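Whitewash on old boards, and a slow winter

January 19, 2022

I wanted to write this post already before the holidays, but the paint was not dry and then I was lazy. So now it is the middle of winter and I finally sit down with tea.

When we moved to Brustov in June, the smallest room of the house had boards on the walls. Real wood, standing up from floor to ceiling, and dark like an old train station. My husband wanted to take them down. I asked him to wait, and he is a patient man, so he waited. I had the idea to make them lighter but still see the wood. In my first language we have one word for this and in English I found many: whitewash, pickling, liming, color wash. It took me a whole evening to understand that these are not all the same thing, and I am still not sure that I understand it correctly.

What I did in the end is very simple. I mixed white wall paint with water, half and half, and put it on with a wide brush, always in the direction of the board. After two minutes I wiped it with an old cotton shirt. On the first board I waited too long and it became a solid white stripe. This board is now behind the door. The second thing I learned is to clean the wood well, because there was wax or maybe years of cooking in it, and the paint ran away from it like water from a duck. I washed everything with soap for dishes, let it dry for a night, and sanded by hand with 100 grit paper.

The color surprised me. I expected a cold white. But the wood under my paint has something red in it, and the result is a little pink, especially in the morning. My sister said on the phone that it sounds like a room for a baby. I like it — it reminds me of the inside of a shell.
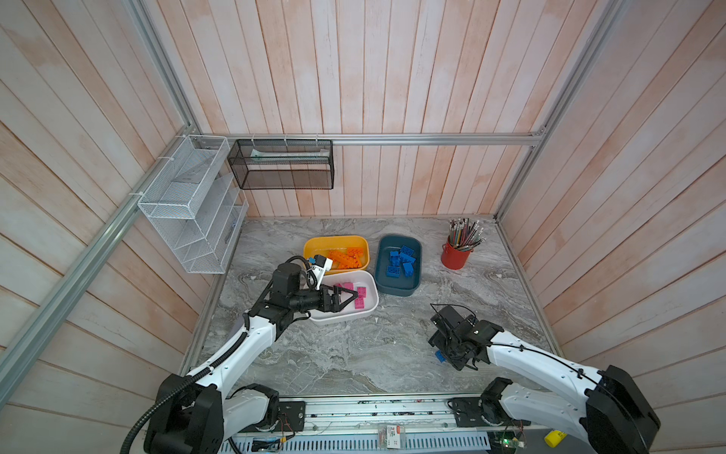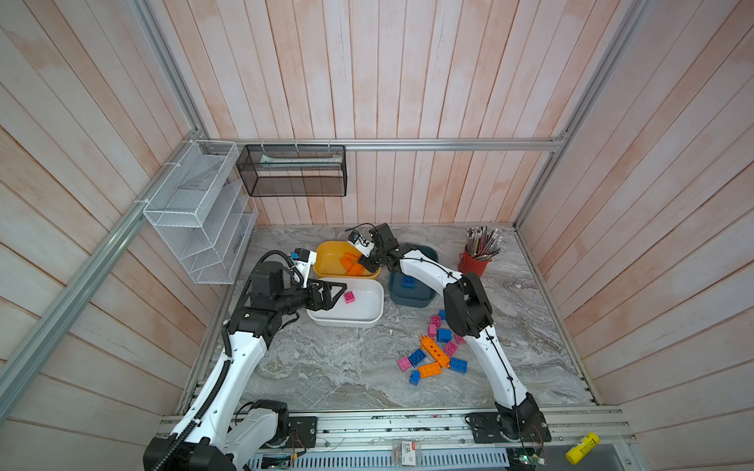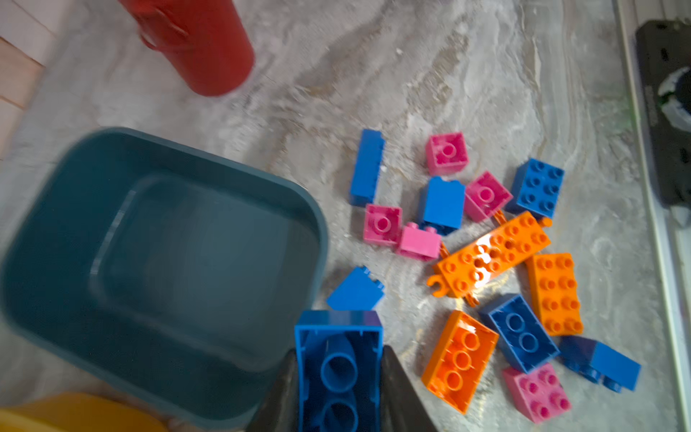
Pink-washed planks in the first two, and plenty of bricks in the last.

About the cost. I bought one can of paint at McAlister, the hardware store on the road to Triltton, and I used less than half of it. The brush was more expensive than I wanted, but the cheap one lost its hair on the test board and I had to pick the hairs out with a needle. In total I spent around 90 dollars, with the sandpaper and a plastic sheet for the floor. The work itself took 2 weekends. It could be faster if one person does not stop all the time to look at it from the hallway.

I did not put varnish. Some people write that you must, others write that it makes the white yellow after a few years. In a kitchen I would do it, I think. In our room we only read and fold clothes, so I left the boards as they are, and I wipe them with a dry cloth.

Next I want to try the same on the shelf my aunt sent us from Taltarari. It is a different wood, much harder, and very smooth, so I am afraid the paint will not stay. If somebody has done this on hard wood, please write me a comment and tell me how much water you used. I have the rest of the can in the cellar and I shake it every week so it will not go bad.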